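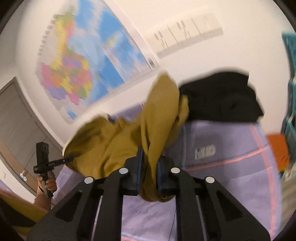
Figure 3. A mustard-yellow garment pinched between the two fingers of the hand-held gripper, with a black garment on the bed behind it.

4.2 Picking clothes up off a bed

Laundry is often named as the first chore people would hand over to a machine, and it is still one of the hardest to hand over. We divided the job into picking up, spreading out, folding and stacking, and scored each stage separately. This section covers picking up.

Demonstrations were recorded with hand-held grippers in furnished bedrooms, and the Cloka policy was trained on them without any change to the finger geometry. At test time the arm had to take one garment from the bed and leave any others where they were. Garments were dropped from waist height before each trial and were not straightened.

The policy lifted a single garment in 78 of 81 trials. Two of the failures were empty grasps on dark cloth, where the fingers closed above the fabric. In the third, the fingers caught the bed sheet along with a sleeve, and the trial was stopped.

A successful pick did not always leave the garment in a useful state. As Figure 3 shows, a two-finger pinch gathers the cloth into a tight bunch at the contact point, while the rest twists and folds over itself. Hems and cords can end up anywhere. The Gowda folding routine, which expects to find two shoulder seams, could start directly from the lifted garment in only 42 trials. In the others it had to put the garment down and try a new grasp, sometimes more than once.

Patterned bedding caused less trouble than we expected. Stripes on a wrinkled sheet were occasionally labelled as garment edges by the Punimham segmenter, but the error seldom lasted past the next camera update. Garments lying against each other were a more common source of delay, particularly when the boundary between them fell inside a fold.

On these results we would call picking up clothes close to usable in a home, provided a person is nearby. Spreading them out is treated in Section 4.3.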